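Plirau publica los resultados de su prueba de enseñanza por demostración y pide que no se lean como más de lo que son

Nota de prensa
Hurklow, 12 de agosto de 2023

Plirau hace públicos hoy los resultados de una prueba interna sobre enseñanza por demostración, es decir, sobre la idea de que una persona haga una tarea con las manos, un sistema la registre y un robot la repita después. El informe puede pedirse completo a la dirección de contacto que figura al final. La empresa prefiere adelantar que el resultado es modesto y que varias de las promesas que circulan en el sector no salen bien paradas de él, incluidas algunas que la propia Plirau hizo en abril, cuando presentó el proyecto.

En aquella presentación se dijo que enseñar a un robot sería «tan sencillo como enseñárselo a un compañero nuevo». La frase se ha retirado del material comercial. Un compañero nuevo entiende para qué se guarda una bolsa en una caja. El sistema probado aprende trayectorias, aperturas y cierres de la pinza, y alguna regularidad que se repite en los vídeos, y con eso llega hasta donde llega.

La tarea

Se eligió una tarea deliberadamente poco lucida: coger una bolsa de aperitivos de encima de una mesa y dejarla dentro de un recipiente de plástico blanco sin tapa. Las demostraciones se hicieron a mano, con una pinza portátil que la persona sujeta y mueve como si fuera una herramienta. Algunas se repitieron después por control remoto, con el operador moviendo el brazo a distancia, para tener con qué comparar.

La bolsa se escogió porque es incómoda. Es transparente, se arruga, refleja la luz y cambia de forma cada vez que se toca. Una caja de cartón habría dado cifras más bonitas y habría servido de muy poco, porque las cajas de cartón ya se manipulan razonablemente bien con métodos más viejos y más baratos.

En las demostraciones a mano, la izquierda acerca o sujeta la bolsa y la derecha lleva la pinza. Esto último parece un detalle menor y ha acabado ocupando un capítulo entero del informe. Las personas se ayudan con la otra mano casi sin darse cuenta: empujan un poco el borde, aplanan un pliegue, giran la bolsa lo justo para que la pinza entre mejor. El robot de la prueba tiene un solo brazo. Todo lo que hizo la mano izquierda durante la grabación es ayuda que el robot no va a tener.
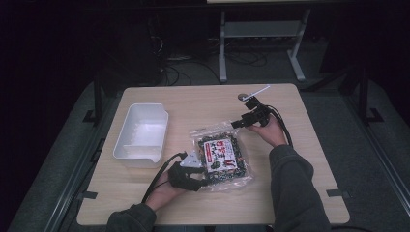

Marin Spahić sostiene que el problema está mal planteado desde el principio, y que una demostración en la que interviene la segunda mano debería contarse como demostración de otra tarea. Si el robot va a trabajar con un brazo, dice, hay que grabar con un brazo y aguantar que las tomas salgan torpes; lo contrario es «enseñar a nadar con flotador y luego quejarse del alumno».

Plirau recoge la objeción porque la comparte en parte. La otra parte es práctica. Cuando se pidió a los participantes que dejaran quieta la mano izquierda, las demostraciones se volvieron más lentas y más irregulares, con la pinza entrando dos y tres veces en el mismo sitio. El sistema también aprendió eso. Reprodujo las vacilaciones con bastante fidelidad, lo que quizá diga algo bueno del método, pero no es lo que un cliente quiere ver en su línea.

Los resultados

Se grabaron 114 demostraciones a mano. De ellas hubo que descartar 42, por pérdidas de seguimiento, por bolsas que se escurrieron o porque la persona se distrajo y terminó la tarea de otra manera. La proporción es alta. En la documentación de proyectos parecidos esa línea suele faltar, o se resuelve con un «tras depurar los datos» que no compromete a nada. Depurar los datos llevó aquí más trabajo que grabarlos.

Con el material restante se entrenó el sistema y se hicieron 55 intentos con el brazo. En 42 la bolsa acabó dentro del recipiente. El criterio fue generoso: se dio por buena cualquier entrega en la que la bolsa quedara dentro, aunque cayera de canto, aunque la pinza la soltara desde más arriba de lo que cualquier encargado de almacén admitiría. Con un criterio más severo la cifra baja, y el informe explica cuánto según qué se exija.

Conviene añadir lo que esa cifra no mide. La mesa era siempre la misma. La iluminación apenas cambió. Los intentos se hicieron con bolsas del mismo modelo que se había usado en las grabaciones, con la misma etiqueta y un contenido parecido. Las pruebas con otra clase de envase fueron pocas y desordenadas, y la empresa ha decidido no darles un porcentaje que alguien pudiera luego copiar en una diapositiva.

La comparación con el control remoto tampoco deja un ganador claro. Las demostraciones hechas a distancia encajan mejor con el cuerpo del robot, puesto que es el propio robot el que se mueve mientras se graba. A cambio, los operadores se cansan antes, tardan más y pierden casi toda la sensación de cuánto están apretando. Con la pinza en la mano esa sensación se conserva, aunque queda en la persona: el registro guarda la posición de los dedos de la pinza y las imágenes, y la fuerza hay que deducirla. En una bolsa fina, la diferencia entre sujetar y aplastar es pequeña.

El agarre

La mayor parte de los fallos se produjo en el momento de cerrar la pinza, y casi ninguno en el traslado. El brazo va a donde debe. Lo que hace mal es decidir por dónde coger. Una persona busca un pliegue, lo pellizca y sabe enseguida si ha cogido poco. El sistema se fía de lo que ve, y lo que ve es plástico transparente con la madera de la mesa detrás, brillos blancos en las arrugas y trozos de texto impreso que se deforman con cada movimiento.

Durante un tiempo se creyó que el sistema había aprendido a buscar los pliegues. Se comprobó después que en buena medida seguía la parte impresa de la bolsa, que en las grabaciones quedaba casi siempre a la misma distancia del punto de agarre. Al girar la bolsa para que la impresión quedara del otro lado, la pinza se iba detrás de ella. Bujar Vidmar, responsable de la prueba en Plirau, pidió que este episodio apareciera en la nota y no solo en un anexo.

«Habíamos escrito ya el párrafo en el que decíamos que el robot entendía el material. Estaba redactado y maquetado. Bastó con girar una bolsa», explica Vidmar. «Me preocupa la cantidad de párrafos así que se habrán publicado sin que a nadie le diera por girar la bolsa.»

El equipo volvió a grabar una parte de las tomas con la bolsa en posiciones más variadas. La dependencia de la impresión disminuyó, sin desaparecer. El informe incluye los dos entrenamientos por separado, para que se vea qué cambia y qué no. Los pliegues pellizcados entre los dos dedos de la pinza siguen siendo el agarre más fiable, y también el que peor se distingue en las imágenes, porque los propios dedos lo tapan en cuanto se cierran.

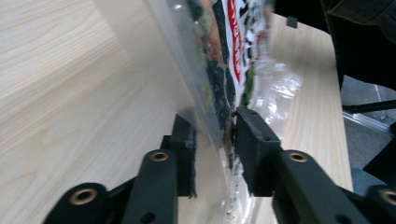

Qué no se anuncia

Plirau no anuncia un producto. Tampoco una fecha. La empresa Jurić, que cedió parte del software de seguimiento, no ha suscrito las conclusiones y no debe citarse como si lo hubiera hecho. La red de almacenes Prirkness ha recibido el informe y ha hecho preguntas, algunas bastante incómodas, sobre el coste de tener a una persona repitiendo el mismo gesto toda la mañana para que una máquina lo haga algo peor por la tarde. No hay acuerdo firmado con Prirkness ni conversaciones que permitan insinuarlo.

Esa pregunta por el coste queda abierta. El argumento habitual es que las demostraciones se graban una vez y se aprovechan siempre. Con lo que se ha visto en Hurklow, la empresa no puede respaldarlo. Cada cambio de envase obligó a grabar algo más, poco o mucho, y cada grabación nueva trajo sus propios descartes. Puede que con más variedad de objetos el esfuerzo se vaya repartiendo. Es lo que se espera en el sector – y es también lo que se esperaba con los tres métodos anteriores.

Tampoco se sostiene que el método no valga. Para una tarea corta, con objetos conocidos y un margen de error tolerable, grabar a una persona con una pinza en la mano resultó más rápido que programar los movimientos uno a uno, y lo pudieron hacer empleados sin formación en robótica tras una explicación breve. Es una ventaja real y así figura en el informe. Lo que Plirau deja de decir es que de ahí se siga un robot capaz de aprender cualquier cosa que se le enseñe.

Próximos pasos

La siguiente fase repetirá la tarea con grabaciones hechas con una sola mano desde el primer día, como propone Spahić, y con varios tipos de bolsa mezclados. Se fijará antes de empezar qué se considera un intento correcto y se publicará ese criterio junto con los datos, descartes incluidos. Si el resultado es peor que el de esta prueba, se publicará igual.

Los medios que deseen reproducir la tasa de acierto de esta nota deben acompañarla del número de demostraciones descartadas. Plirau no autoriza el uso de vídeos acelerados de la prueba, y los que difunda la propia empresa irán a velocidad real, pausas y titubeos incluidos.

Sobre Plirau

Plirau desarrolla y evalúa sistemas de manipulación para almacenes y pequeñas líneas de envasado. Tiene su sede en Hurklow.

Contacto para prensa

Bujar Vidmar, Plirau, Hurklow. Las solicitudes del informe completo y de los datos se atienden por escrito, por orden de llegada.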